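Resources > Asance Teach > Showing the arm a task: FAQ
Print this page | E-mail this page
6 min read

Showing the arm a task - questions we keep getting

Written for people new to the Asance kit, at Patley or on the Trurnovico site. Covers hand guiding and remote control. Not setup, not wiring, see the other pages for those.

By hand or by remote, which one do I want?

By hand if the job is short and you can reach the whole path without leaning over. You hold the wrist, you move it, it remembers. Remote if the thing is fiddly, or sharp, or your own arm would keep getting in the way of the cameras. Most people start by hand and move over to remote inside a week.

Can I mix the two in one set?

You can. Label them though. Hand-guided runs come out slower at the corners and the training picks up on that. We keep them in separate folders and only join at the end.

How many goes does it need?

Depends on the task. Picking up one cup from one place, 40 clean runs has been plenty for us. Anything with a tool in the gripper, more. The Patley cutlery set was 98 and we'd have liked a few extra.

What counts as a clean run?

Start pose, pick, move, put down, back to start pose. No long pauses. No third attempt at the grasp. If you dropped it and saved it nicely, keep that in the recoveries folder, it's useful, just don't mix it in.

I messed up half way through. Do I stop?

Stop, press discard, reset the table, go again. Don't try and carry on and trim it later. Trimming takes longer than redoing it and you will forget which one it was.

Does it matter where I put things on the table?

Very much. If the cup is always in the same spot the robot learns the spot and not the cup. Shift things a bit between runs - a hand's width, a quarter turn. Swap the clutter too. Odd clutter is good, big clutter is good, as long as the arm can still get past it.

Can I practise in simulation first?

Please do. The remote works the same in the simulated kitchen as on the real arm, same buttons, same lag setting. Load the room, pick an object set, off you go. Nothing breaks and reset is one key. We ask everyone to do an afternoon of it before they book the real one.

Do simulated runs count towards the total?

For most tasks yes, at half weight. Zhong is the mixing tool that does the weighting, you don't need to work it out yourself. Just make sure the sim box is ticked when you save or it all goes in as real and someone has to pull it out agian.

My hand shakes on the remote. Will the robot shake?

A bit, if you let it. Turn smoothing up to 2. Higher than that and it starts feeling like you're steering a boat, and people overshoot. Rest your elbow on something. Short sessions help more than any setting.

The gripper keeps slipping off handles.

Usualy you're closing too early. Come down, wait a beat, then close. For knives, spoons, anything long, grip near the balance point where you can. Out at the very end the thing swings when you lift and the run's no good.

How do I turn the wrist without moving the arm?

Hold the side trigger and twist. Let go of the trigger, straighten your own hand, hold it again. Same idea as lifting a mouse off the mat. Takes ten minutes to get used to.

Can two people record the same task?

Better if they do. One person's habits get baked in otherwise. Agree the start pose and the order of steps beforehand, write them on the card, then leave each other alone. Put your initials in the notes box.

It worked in practice and then failed on a new layout.

Normal. Look at where it failed, record a few runs starting from just there, retrain. Our first go at Trurnovico got 69 per cent on layouts it hadn't seen, and nearly all the misses were at one corner of the table where we hadn't recorded anything.

When can I book the real arm?

Mornings, through the usual sheet. Not Thursday - that's maintenance.
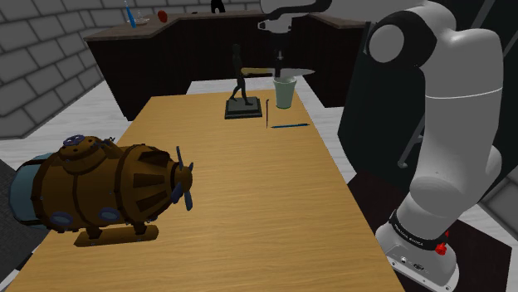 Where do my saved runs go?

Into the task folder on the shared drive, under the name you typed at the start of the session. Allow a few minutes for them to copy across before you log off. If you left the name blank they land in "unsorted", and you can move them from there yourself.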